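Small swing lid trash can for a desk or table – worth it or just buy a bowl?

Forum > Home & Kitchen > Small Space Stuff
Thread started by raghda_m

raghda_m
Quick one. Break room at work has one long table and no room on the floor for a bin, the door hits it. So we want a little can that lives ON the table for yogurt drink bottles, tea bags, foil tops, that kind of thing. Looking at the swing lid ones. Anyone use one every day? Do the lids hold up? Budget is small. Like embarassingly small.

clalholm_walid
Have had one on my desk since July. Lid still swings fine. Pencil shavings, gum wrappers, receipts. Never anything wet though so can't speak to tea bags.
Walid K.

bremerbound
Trash on a table where people eat. No. Just no. Put a hook on the wall and hang a bag, done, costs nothing.

raghda_m
Walls are panels, we rent, can't drill. Building people count every hole I swear

bremerbound
Over the door hook then

raghda_m
The door is glass lol

abla_y
We did this in our kitchen for a year. Some notes, typing on my phone so sorry

Swing lid is nice for dry stuff. For drink bottles you want to check the opening BEFORE you buy. A little yogurt drink bottle goes in fine neck first. Sideways it gets stuck under the flap and then the next person just leaves theirs on the table next to it, and then you have a bottle collection.

Rinse the bottles. Milky stuff goes sour in there fast, closed lid makes it worse.

Liner – sandwich bag size is too small, bread bag works great. Fold it over the rim under the lid.

semaan_st
disagree on the lid making it worse. Lid keeps fruit flies out. We had an open bowl and it was a fly hotel by lunch. Empty it daily and smell isnt a thing

abla_y
"Empty it daily" is doing a lot of work there. How many offices empty anything daily

semaan_st
mine does. I do it. takes 2 minutes

josiane.b
Also those bottles should be going in recycling, not in the table can at all? Check what your town takes. Ours takes the bottle but wants the foil pulled off and trashed. So you'd need the can for the foil and a second thing for the bottles. Which is now two things on the table.

raghda_m
Ugh. Good point tho. Ours takes plastic bottles I think. Will look

clalholm_walid
Shoebox under the sink for bottles. Can on the table for the rest. Easy

raghda_m
There is no sink Walid

bremerbound
No sink, no floor, no walls. What is this room

raghda_m
A table. It's a table with a kettle on it most days. Seats 6 if nobody has elbows

abla_azar88
Other Abla here hi. Weight matters more than anyone's saying. The cheap plastic ones tip when you push the flap. Get a heavier one or put something in the bottom under the liner, I used a bag of dried beans. Round is easier to wipe than square, no corners for crud.

And get a light color. Sounds dumb but a black one on a table just looks like a trash can. Cream or white looks like a canister and people mind it less.

semaan_st
until somebody thinks it IS a canister and puts the sugar in it

abla_azar88
happened once. we don't discuss it

josiane.b
Measure the height too if you have a shelf above. The lid on ours has to come straight up to change the bag and it hits the cupboard every time.

raghda_m
Update, 2nd December. Got one! Cream, round, swing lid. Took the kettle off to give the table a proper wipe first. Trying it around the middle, just a bit back from the front edge, with one of the bottles everybody drinks next to it for size
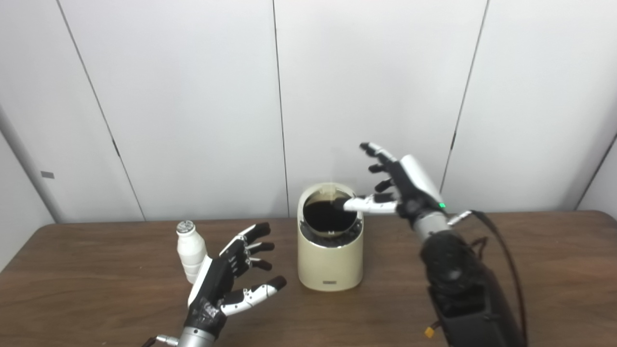 Follow-up questions for anyone still reading

raghda_m
1. Where do you keep spare liners? Abla's bread bags are a good idea but we don't go through that much bread.
2. Middle of the table or the end? I like the middle, everybody can reach. One coworker wants it at the far end by the corner and is being pretty loud about it.

abla_y
Oh that looks nicer than I pictured. Spare bags go flat in the bottom, under the one you're using. Always there when you pull the full one out.

bremerbound
Fine, it looks ok. End of the table. I'm still not eating next to it

semaan_st
middle. if its at the end the people at the other end wont get up, ask me how i know

josiane.b
Middle, but move it when you actually sit down to lunch. And sort out the bottle recycling!!

raghda_m
Yes yes, bringing a box for bottles tomorow. Middle it is for now. Thanks all

clalholm_walid
Beans in the bottom, don't forget the beans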